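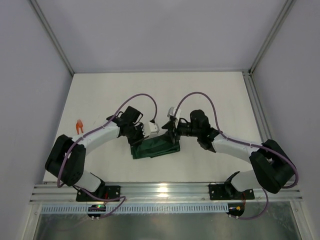 濃緑色クロスと白色作業台

備品管理フォーラム > 繊維製品・リネン > 折り畳みおよび保管
件名：濃緑色クロスの折り畳み基準の統一について(意見募集)

投稿者：Rekach備品管理室
投稿日：2019年2月18日
関係各位
平素より備品の適正管理にご協力を賜り、厚く御礼申し上げます。当室で管理しております濃緑色クロスにつきまして、折り畳みの方法が拠点ごとに異なる状態が続いております。昨年10月の棚卸では、登録数1123枚のうち162枚が、所定の棚に収まらない形状で返却されておりました。つきましては、下記の案について皆様のご意見を伺いたく存じます。

一、白色の平らな台の上で折ること。
二、仕上がりは長方形とし、折り山を手前に揃えること。
三、畳んだ後に表面を手で押さえ、空気を抜くこと。
四、束ねる場合は10枚を上限とすること。

なお、品番2659の旧規格品は対象外といたします。
Rekach備品管理室 Edeltraud Hämmerli

投稿者：turnico_souko
Turnico倉庫課です。案の一、二、四については異存ございません。三については再考をお願いいたします。綾織の生地は強く押さえますと折り筋が残り、次に広げた際に見栄えを損ないます。当課では軽く置くにとどめ、棚の中で自重により落ち着かせております。
また、白い台に限定される理由をご教示いただけますでしょうか。

投稿者：Rekach備品管理室
ご意見ありがとうございます。白い台を指定いたしましたのは、濃い緑との境目が明瞭で、縁のずれを確認しやすいためです。当室では以前、灰色の台を使用しておりましたが、夕方になりますと端の位置が判別しづらく、やり直しが頻発しておりました。

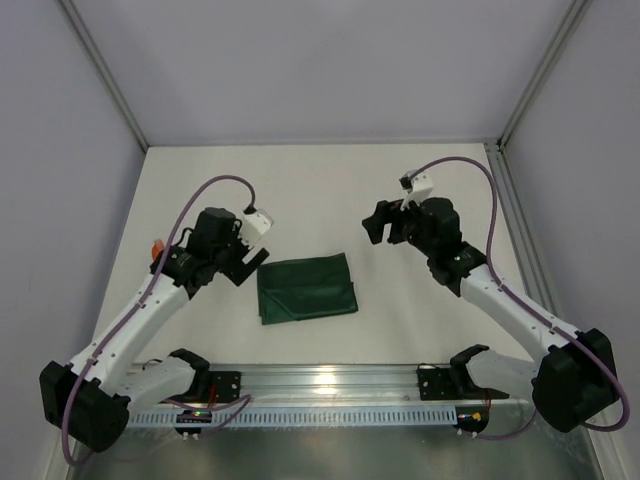 押さえの強さにつきましては、確かに文言が不十分でした。「手のひらを軽く添える程度」と改める方向で検討いたします。斜めの折れが上面に残ったものについては、一度広げてから折り直す運用を想定しております。

投稿者：g_moesli
Gion Mösliと申します。Negussie会館で備品を担当しております。
折り直しを全数に求めることには反対いたします。当館では催事の翌朝に50枚を一度に畳みますが、人員は二名です。多少の斜めや不揃いがあっても、外形が長方形に近ければ棚には収まります。基準を厳しくしすぎますと、現場では守られず、結局のところ記録だけが整うことになりかねません。
許容範囲を数値で定めていただくほうが実務に即していると考えます。

投稿者：flumo_linen
Flumoリネン班より申し上げます。Mösli様のご意見に一部賛成ですが、数値化には慎重であるべきと存じます。一枚ずつ物差しを当てる手間のほうが、折り直しの手間を上回ります。
当班では、折りではなく巻きによる保管を二年ほど続けております。筋が付きにくく、奥行きの浅い棚にも対応できます。本件の機会に、巻きを選択肢として加えていただけないでしょうか。

投稿者：turnico_souko
巻きは積み重ねに向きません。当課の棚は五段で、巻いたものを載せますと前方に転がり、落下した事例が複数ございます。Flumo班の棚には仕切りがあると伺っておりますので、同列には論じられないものと思います。

投稿者：flumo_linen
ご指摘のとおり、仕切り板を設置しております。設備の差を考慮せずに提案いたしました点、お詫びいたします。それでも、仕切りのある拠点に限り認める、という書き方は可能ではないでしょうか。

投稿者：g_moesli
別件で一点、確認をお願いいたします。縁の始末についてです。案では、縫い目のある縁を内側に入れるのか外側に出すのか、記載がございません。
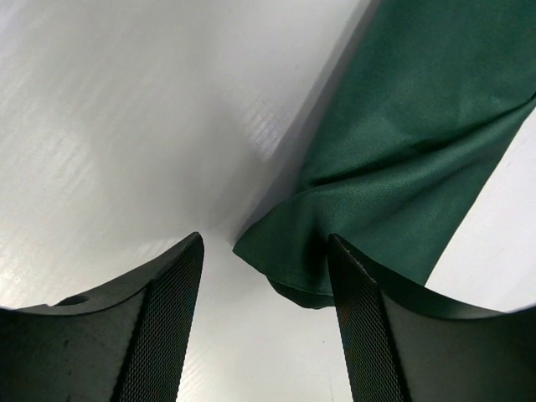

当館では内側に入れておりますが、角の部分は生地が重なって厚くなり、畳んだときに丸く膨らみます。そこを無理に平らにしようとして引っ張りますと、全体の形が崩れます。先に角を落ち着かせてから中央の大きな皺を外へ逃がす、という順序を明記していただけますと、新任の者にも説明がしやすくなります。

投稿者：Rekach備品管理室
縁につきましては記載漏れでございました。原則として内側といたします。順序もMösli様のご提案に沿って追記いたします。
許容範囲については、数値は設けず、「棚の間口に無理なく収まること」を基準とする案に傾いております。折り直しは、この基準を満たさない場合に限ります。

投稿者：turnico_souko
「無理なく」は担当者により解釈が分かれます。昨年の棚卸で問題となったのも、まさにその点であったと記憶しております。見本を一枚、各拠点に配付いただくことを希望いたします。

投稿者：Rekach備品管理室
見本の配付を了承いたしました。各拠点の棚の間口と奥行きを、本スレッドまたは管理室宛てにお知らせください。巻き保管の可否は、仕切りの有無を確認のうえ、個別にご回答いたします。改訂案は追って掲示いたします。
Edeltraud Hämmerli

投稿者：flumo_linen
承知いたしました。当班の棚の寸法は明朝お送りいたします。品番2659の旧規格品がまだ手元に残っておりますが、見本と並べて保管して差し支えないか、併せてご教示ください。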